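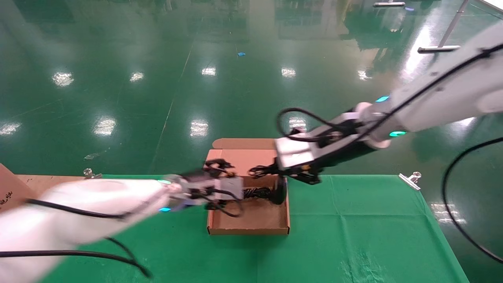 Flamham Boxes: README

Can a machine do the dull chores yet? Packing a cable into a box is my favourite way of asking, because it sounds so easy. You pick the thing up, you pop it in, you shut the lid. Then you watch two arms try it and you start to feel very fond of your own thumbs!

What's in here: 865 episodes of two-armed box work, recorded at our Halby bench. Each episode has its video, the joint positions for both arms and a one-line note from me (some of them a bit grumpy, sorry). The first 100 were my practice runs and I'd leave them out of training.

Cables are the hard bit. They spring back, they catch on the box walls, and a policy that's lovely with solid objects goes to pieces over a loop of wire. Folding lids come a close second.

Known problems: fast arm moves blur, and the gripper readings drift in long sessions. Version 2 fixes the timestamps, so please don't mix it with the old files.

Still to come: the Vorberg set, which is shop-floor sorting. I'm hoping for June, but I said that about this one too.

Last updated March 27, 2025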